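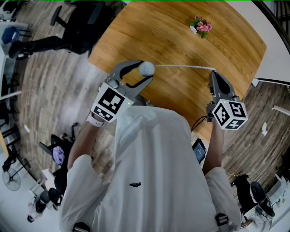 Latholm FAQ: teaching two hands at once

258 shares | 14 comments

I've been getting a lot of email since Octavio Riquelme and I put up our first Latholm results, and I keep typing the same answers, so I've finally put them all on one page. I'm Qistina Nair, and I do most of the collecting and nearly all of the complaining. Last updated 6 May 2018.

What is Latholm, in one breath?

It's our project on learning two-handed jobs from people holding grippers. You pick up a gripper in each hand, do the job yourself, and we record where both of them went and when they opened and closed. Then we train a policy on that and try it on a pair of arms. No arms are needed while we collect, which saves me so much time I could cry.

Why string? Everyone else does blocks!

Because string punishes you for ignoring the other hand! With a block, each hand can more or less mind its own business. With a string held at both ends, if the left moves and the right doesn't follow, you've either got a droopy loop or you've yanked it out of your own fingers. We wanted a job where the link between the hands is the whole point, and a string costs next to nothing.

What are the square patterns on the grippers for?

Tracking. The cameras find the black and white patterns and we work out the position and tilt of each gripper from them. A cube has several faces, so when you roll your wrist there's a decent chance another one comes into view. Fingers are the usual trouble – new people love to hold the thing in a way that covers a pattern, and then we get a gap in the track.

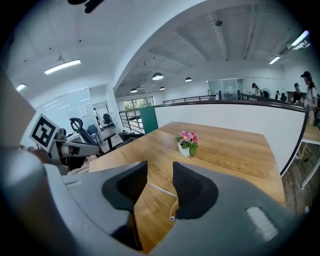
View from one gripper, with the other coming in at the left.

Do you use the gripper's own camera, or just an overhead one?

Both, but we compared them. The policy we call Clerley sees only the view from above. Cunha gets the gripper views too. We gave each of them 100 tries at lifting the string and pulling it straight. Clerley managed it 14 times (ouch). Cunha managed 58 fewer failures than that, so 72 good ones. I'd love to tell you why with total confidence, but my best guess is that a thin string from above is only a few pixels wide and a small error at the fingertips is enough to miss it completely.

Isn't the background in those gripper views a mess?

Oh, it's busy. Lamps, chairs, railings, people going about their day, all bent by the wide lens. We tried cropping hard to the fingers and the result got worse, which surprised Octavio a lot more than it surprised me. I suspect the policy uses the bigger surroundings to tell which way the gripper is facing. We haven't proved that, so please don't quote me as if we had.

How many demonstrations did you need?

258 for the numbers above. With only 10 it mostly waved at the table. We haven't done a proper curve for everything in between, and that's on the list for June.

How long does it take to learn to use the grippers?

Not long to be okay, longer to be good. The thing I tell people is to slow down right before closing the fingers. Rushed grabs look fine to you and terrible in the data. Also, take breaks – your wrists will thank you.

Do you throw away bad runs?

We throw away runs where the tracking drops out. If someone just fumbles the string and picks it up again, we keep it. Octavio wanted those out at first, and we argued it back and forth, then trained one policy with them and one without. The one with fumbles recovered better after a missed grab. I was very gracious about it (I wasn't).

Does it work on other things, like rope or cable?

Rope, a little. Cable, badly. It's stiffer and springs back, and the policy treats it as if it'll just hang there.

Can I get the data?

Yes, once we've cleaned it up. It will go on Plesetti, where our older sets already live, and I'll link it from this page. If you need a small piece sooner to test your loader, write to me and say what format you want.

14 comments | Share this page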